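Ponditz Learning Center
25 Aug 2025

The Center is pleased to share its guidance on shared desk supplies for the coming term. The posts in this thread apply to all study rooms on the second floor. (1/5)

Ponditz Learning Center
Markers are to be kept in a cup at the middle of each table, where every seat can reach them. Please return a marker to the cup when you have finished with it, including any you did not take out yourself. Markers left lying on the table tend to roll - and those that reach the floor are seldom handed in. (2/5)

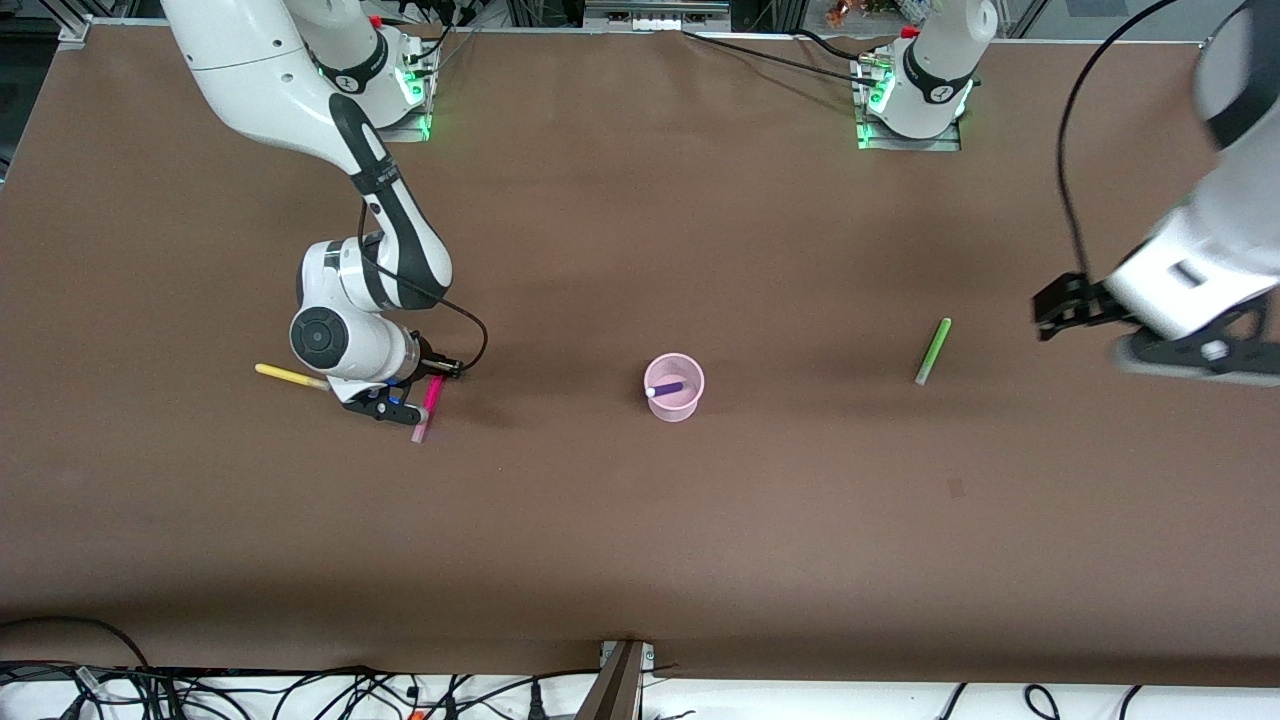 Ponditz Learning Center
Caps should be pressed on firmly before a marker goes back. Dried-out markers may be left at the front desk, Room 315, for replacement. Colors are assigned to tables at the start of term and should stay together. Marks on the table surface may be wiped with the cloths provided. (3/5)

Ponditz Learning Center
Groups that need additional colors for poster work may request them from Dilani Mondal at the front desk. Requests received before noon are normally filled the same day. (4/5)

Ponditz Learning Center
These arrangements will be reviewed in January. Comments may be sent to Aravind Chowdary, Study Room Services, or left in writing at the front desk. (5/5)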